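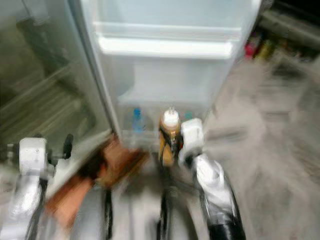 Figure 3. Refrigerator task with the Kurkerance kit, head view. The right gripper is closed around a bottle at the front edge of the lower compartment.

4.2 Refrigerator restocking

Pallwood sells the Kurkerance kit as a two-arm system that is "kitchen-ready on delivery." The brochure offers no test behind that phrase, so we built one. Each trial asks the arms to move bottles and packaged items in or out of a household refrigerator with the door open (Figure 3). We ran 50 trials with the default policy that ships with the kit and 50 with the paid Ustard add-on, using the same items and the same starting layouts.

The default policy completed 14 trials. With Ustard the figure was 22, a real gain but well short of what the word "ready" suggests. Most failures came at the shelf lip, where a bottle was lowered too early and tipped. In 8 of the Ustard trials the arm reported success with the item lying on its side. The vendor's dashboard counts these as completed. We do not, and readers comparing our numbers with Pallwood's own should keep that in mind.

Image quality is a second concern. The head camera smears badly during quick motion, to the point where label text is lost, as in Figure 3. Pallwood's support staff told us the policy "does not depend on sharp frames." That may be so, but we were given no data to check it. Slowing the arms to half speed gave cleaner images and added up to 300 seconds to a trial — a cost the product sheet leaves out.

We also looked at setup time. Réjean Ross, who had not used the kit before, followed the printed guide alone and needed two working days to reach a first successful grasp. The guide refers to a calibration page that is missing from the May printing.

Damasceno, the older kit discussed in Section 3, was not tested on this task, and we make no claim about which of the two is better value. Our refrigerator has bright, even interior lighting, which probably helps the kit. A dimmer or more crowded one would be a fairer test of the claim — we would expect lower scores there, though we have not measured them.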